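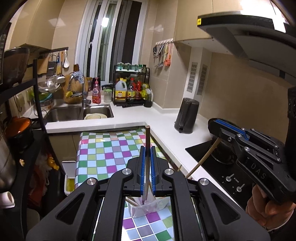

Kitbridge Opens Second Round of Home Kitchen Safety Grants

Funding will help tenants and homeowners in older buildings replace worn wiring, improve ventilation and make better use of small cooking spaces

KITBRIDGE, 25/07/2018 – The Kitbridge Housing Partnership today announced the opening of the second round of its Home Kitchen Safety Grants, a program that pays for repairs and modest improvements to kitchens in older houses and apartment buildings. Applications are open to residents of Kitbridge and the neighboring district of Nullow.

Grants may be used for electrical repairs, range hoods and ducting, replacement of damaged countertops, task lighting, and the installation of smoke and carbon monoxide alarms. For the first time, the program will also cover fixed storage in kitchens where the lack of cabinets has led residents to keep food and utensils on or next to the stove.

"Many of the homes we visit were built when a kitchen was expected to hold one stove and one outlet," said Munther Obeidat, director of the Kitbridge Housing Partnership. "Families now cook, eat, study and store most of what they own in that same room. A new circuit and a properly vented hood make a real difference to how safely they can do it."

The first round supported work in 16 homes. Most of those projects involved the addition of grounded outlets, which allowed residents to stop running extension cords behind appliances. Five projects included full replacement of the range hood and duct, and two required the relocation of a gas line before other work could begin.

Inspectors who visited during the first round also noted that the small table in the middle of many kitchens serves as the main work surface. The program guidelines have been revised accordingly. Residents may now request an outlet or light fixture positioned to serve a central table, provided that the wiring does not cross a walkway and that the installation meets local code.

Eligibility and Application

Applicants must live in the home for which the grant is requested. Tenants may apply with the written consent of the property owner, who must agree not to raise the rent on the basis of the improvements for two years after the work is finished. Owners of buildings with more than 13 units are not eligible, although individual tenants in those buildings may apply for alarms and task lighting.

Each application must include proof of address, a short statement of the work needed and, where available, a written estimate from a licensed contractor. Applicants without an estimate may ask for a home visit, which is provided at no charge. Forms are available in English, Arabic and Spanish at the Partnership's office and at public libraries in both districts.

Applications will be reviewed in the order received. Priority will be given to homes with known electrical faults, homes with no working ventilation above the stove, and households that include a young child or a person with limited mobility. Applicants who were turned down in the first round may apply again and do not need to submit new proof of address if they have not moved.

Program Contractors

Electrical work will be carried out by Haddad Electric, which also served the first round. Clovik Home Ventilation has been selected to supply and install hoods and ducting. Residents may use another licensed contractor if they prefer – in that case, the grant is paid directly to the contractor after a final inspection.

Work involving gas lines must be completed and signed off before any cabinet or countertop is fitted. Residents will be given written notice of any period during which the stove cannot be used.

About the Kitbridge Housing Partnership

The Kitbridge Housing Partnership is a nonprofit organization that supports the repair and upkeep of older homes in Kitbridge and Nullow. Its programs include home safety visits, repair grants and advice for tenants and small property owners.

Media inquiries should be directed to the Office of Communications, Kitbridge Housing Partnership.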